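In praise of the half-full box

I have had it up to here with decluttering. There, I've said it. Every spring the magazines fill up with pale rooms and bare shelves, and every spring I feel told off by a photograph of somebody else's sideboard. This year I decided I'd stop feeling told off and start arguing back.

What set me going was a leaflet. A new firm called Brivent has opened on the Gorkley road, and for 70 pounds they'll send a person round to help you "release" your belongings. Release them! As if my spare picture hooks were otters. The leaflet said that anything not used in a year should go, and I read it standing in the kitchen next to a fish kettle I've used twice in 11 years and wouldn't part with for the world.

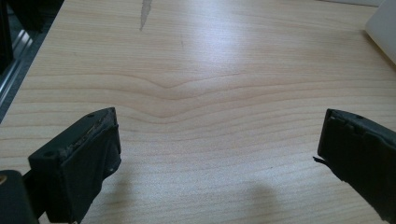 The one-year rule is my biggest grumble, so let's have that out first. It treats a house like a shop, where stock that doesn't move is costing you money. Homes don't work like that. Mine has christening shawls in it, and a bicycle pump, and a jigsaw of Endau harbour that comes out when somebody has flu. I do understand the pull of a clear surface, mind you. Give me a stretch of pale wood with the fine grain running across it and nothing on the middle of it, and I want to sit down and write letters or roll out pastry. But a table is meant to be cleared and then filled again, several times a day if you're lucky. A table that stays clear is a table where nobody's having any tea.

My grandmother kept string. She kept buttons too, and paper bags, and the good bits of worn-out sheets, and when anyone in the street needed a patch or a parcel tied up they came to her back door. I don't remember her house as cluttered. I remember it as the place where you could get things mended.
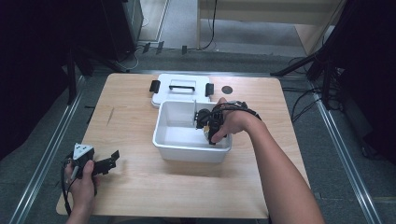 Now, I'm not defending chaos. I once lost a passport for the whole of July and found it inside an atlas – a proper low point, that. Keeping things is only any use if you can lay your hands on them, and I'd say most of us would be happier with a bit more sorting and a lot less throwing. Put the batteries with the batteries. Write on the lid. My neighbour cleared out 20 bags last year and has been round ever since borrowing my tape measure, my funnel and my stepladder (which I don't mind at all, but I do notice).

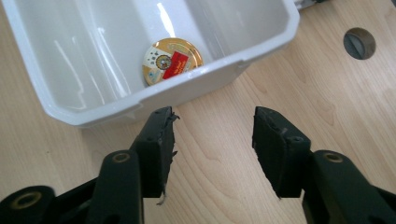 And then there's the money. The people who tell you to get rid of it all because you can always buy another one have clearly got the price of another one. I haven't, not every time. When our washing machine went it was 400 pounds we hadn't planned on, and that month I was very glad of the drawer full of odds and ends.

So the leaflet has gone in the drawer too, the one with the takeaway menu from Ibarra and the foreign coins. It's decent thick card, blank on the back, and I'm short of shopping lists.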